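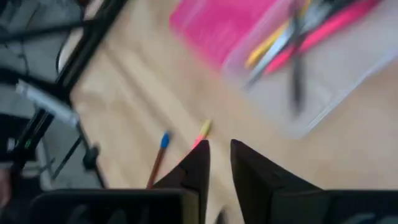 A plastic container on a wooden tabletop.

Ernley pen pals pass 3,786 letters, and the mailbag is still growing

21 January 2021

Children in Ernley have discovered that getting real mail is a thrill, and they can't seem to stop writing back. The pen pal exchange between Ernley and Botport has now carried 3,786 handwritten letters, postcards, comics and very long lists of favorite animals since it began last May, and new names are still being added every week.

The idea was a small one to begin with. When the after-school writing hour had to stop meeting in person, its members were each given the first name of a child of the same age in Botport, on the other side of Sirkent Lake, and asked to write a page introducing themselves. The library in Botport agreed to collect the replies. Plans were made for one letter each way, and then everybody would see.

By the end of the first month the replies were coming in with replies to the replies tucked in behind them. One pair of nine-year-olds is now on chapter 14 of a story about a lighthouse, with each of them writing a chapter and mailing it across the lake for the other to continue (the keeper has been lost at sea twice, and is expected back). Another pair found out that they both keep snails. A sixth grader in Ernley has been learning cursive just so she can read what her pen pal's grandmother adds at the bottom of the page.

There are now 727 children signed up between the two towns, from kindergartners who mostly send drawings to high school seniors. All of the writing is done by hand. Spelling isn't corrected, and letters are passed along just as they were written – crossings-out, arrows, tape and all.
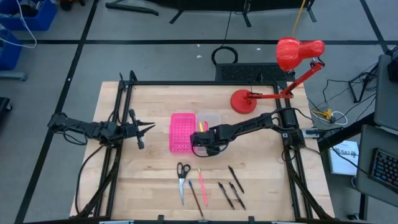 Lotte Jacobs said the length of the letters was what surprised her most. In May she was hoping for half a page, and last week she handed over an envelope so thick it needed extra postage. She said children who used to groan at the sight of a blank sheet were now asking for more paper before they had finished with the first, "and they want to know when the next pickup is, to the hour."

The pickup is still the big moment of the week. Letters can be dropped in the slot at the Ernley branch at any time, and they are sorted by age group and sent across to Botport together. The return bag usually arrives two days later. On busy weeks it holds up to 300 letters, and the phone at the front desk starts ringing well before it has been unpacked!

Families have been getting into it as well. Several parents have asked for pen pals of their own, and a small adult list was opened in the fall. It has a slower pace and, judging by the envelopes, much neater handwriting. A father and daughter on Orchard Street write to a mother and son in Botport, and the four of them have worked out a shared recipe for plum dumplings by mail, one disagreement at a time.

Bíró's, the stationery store on Front Street, has set aside 500 sheets of colored writing paper for new members, which can be collected from the branch along with a matching set of envelopes. The bright green went first. There is still plenty of cream, and a good supply of pale blue.

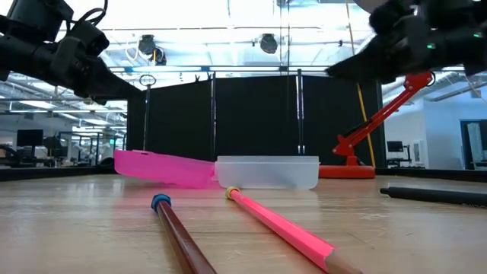 Ernley Public Library – Children's and Youth Department

Next up is a display of pages from the exchange, which will fill the front windows of the branch so that people can read them from the sidewalk. Writers choose for themselves whether a letter goes up, and both pen pals have to say yes. The lighthouse story will get a window of its own, starting with chapter one and with a new chapter added whenever it comes in from across the lake.

There will also be a wall of opening lines. Some of the ones already picked out are "I have never been to Botport but I have seen it," "My brother says hello but he doesn't mean it," and "Before I answer your question about the goat."

New pen pals are very welcome, and no experience is needed. Children who would like to join should leave a note at the branch with their first name, their age and three things they like to talk about. Matches are usually made within a week. There is a short wait at the moment for eight-year-olds on the Ernley side, so any Botport eight-year-olds who are reading this, please write in!

Contact the Library | © 2021 Ernley Public Library | Back to top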